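Gripper comparison, simulated kitchen tasks: progress report
November 29, 2023

Work since June has gone into the question you are paying us to answer: does the Jorneo gripper pick up household objects better than the Pleteo, with the same arm and the same controller? We ran both in the Hajji simulator. The short answer is that Jorneo scores higher and we don't yet trust the score.

We gave each gripper 1,000 attempts across 20 kitchen layouts. Jorneo was ahead in 18 of them. That looks settled until you sort the attempts by object. Most of the lead comes from boxes and plain cylinders, where either gripper should do well and where Pleteo mostly lost to a closing speed we had set too low. On pieces with a narrow neck and a wide body, the two are close enough that changing the random seed swaps the order.
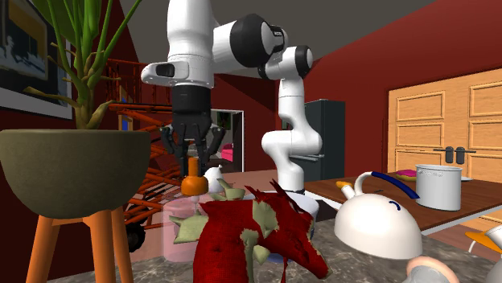
Clutter is the other weak spot. The maker of Jorneo claims that it copes with crowded counters, and in our runs it does lift things out of a crowd. What the success count leaves out is contact with the neighbors. We only began logging bumps in the last 6 layouts, so for the rest we can't say whether a lift counted as clean should have been. We are rerunning them.

We also have doubts about friction. Hajji uses one value for every surface unless told otherwise, and a glazed pot does not behave like a rubber toy. Until those values are measured on real objects, please don't quote our numbers in the purchasing paper.

The Itia controller has been less trouble than we feared. It dropped commands twice, both times after an update, and we have now frozen the version. We see no case for paying for the faster license. Nothing we measured was limited by control rate.

Next period: finish the reruns with bump logging on, fix Pleteo's closing speed and repeat its full set, and move a small group of objects to the bench arm. If Jorneo's lead shrinks after that, we will recommend keeping the grippers we have. The budget is on plan, apart from compute, which the reruns will push over.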